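Chapter 5
Clay, Fire, and Form: Studio Ceramics in the Frade Valley

Studio pottery in the Frade Valley grew out of a working trade. The brickyards at Mandlow supplied builders for decades, and when they closed, their clay pits remained open to anyone with a shovel. Potters who settled in Drutetville used this coarse red clay for storage jars and baking dishes before turning to individual, decorated work.
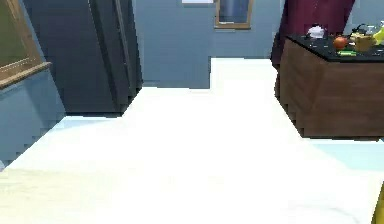
Figure 5.1 Simulated kitchen interior with a white floor.

Hiyori Nishimura is the central artist of this chapter. Trained as a printmaker, she came to clay late and carried over the habit of working in layers. Her early series, Ellevora, consists of 12 lidded vessels. Each was coated with pale slip, carved while the surface was still soft, and fired twice. The second firing, held at 800 degrees Celsius, fixed the thin enamel lines without disturbing the carving beneath them. 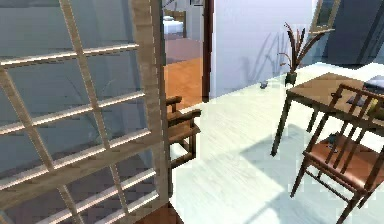
Figure 5.2 Open glass door with a light wooden grid, and the bedroom beyond.

Students should read this chapter with the glossary at hand. Section 5.1 reviews the preparation of local clay. Section 5.2 examines slip, carving, and enamel in the Ellevora vessels. The remaining sections consider how regional potters priced, signed, and sold their work.

Key terms: slip, sgraffito, bisque, enamel, grog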